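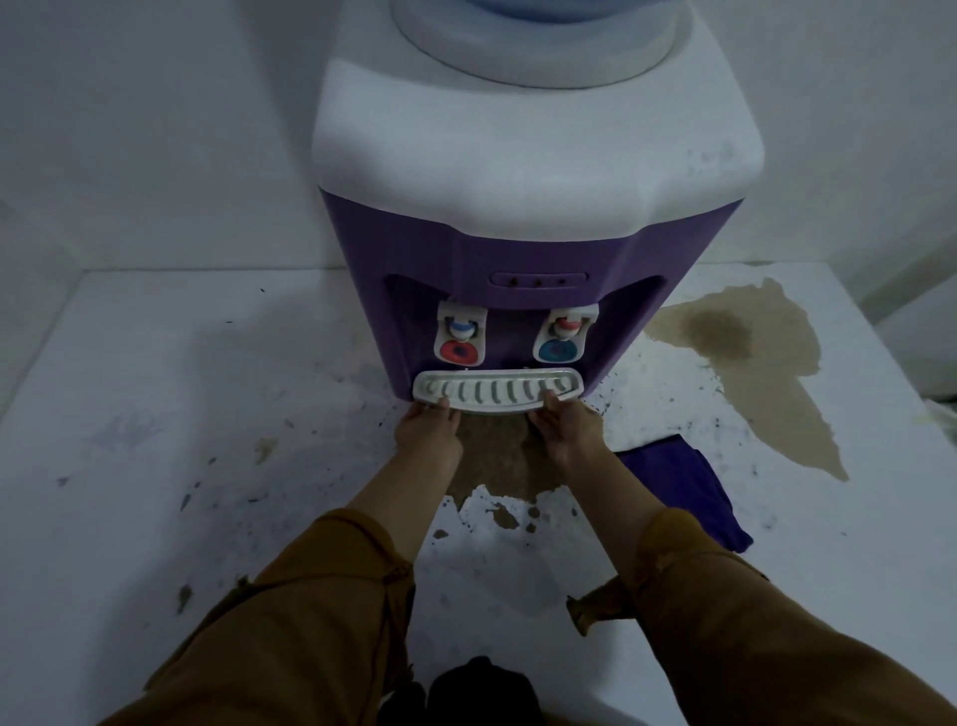
Nandow countertop water dispenser, purple and white, with the drip tray at the base.

Nandow Countertop Water Dispenser

A two-tap dispenser for kitchens and break rooms without space for a floor-standing model. The bottle sits upside down in the round collar on top. The upper housing is white, and the lower body is purple at the front and sides.

Both taps are set back in the alcove, each with its own lever. A small panel with three dark dots is on the front, above the taps.

The drip tray is white with a slotted grille. To take it out, hold it at both ends and pull it toward you. Empty it, rinse it with warm water and a little dish soap, dry it and push it back in until it sits flush with the body. Do not put it in the dishwasher — the grille can warp. In a busy office the tray needs emptying about every 18 hours.

Set the dispenser on a flat, level surface that can take the weight of a full bottle. Wipe up spills on the tabletop the same day.

Replacement parts
Drip tray with grille: in stock
Bottle collar: in stock
Tap with lever: ships from Zavala, allow extra time

Minimum order for spare trays is 44 pieces for resellers. Single trays are sold to anyone. For trade prices, write to Montserrat Villaseñor at the Binen parts desk.

Page updated 24/02/2021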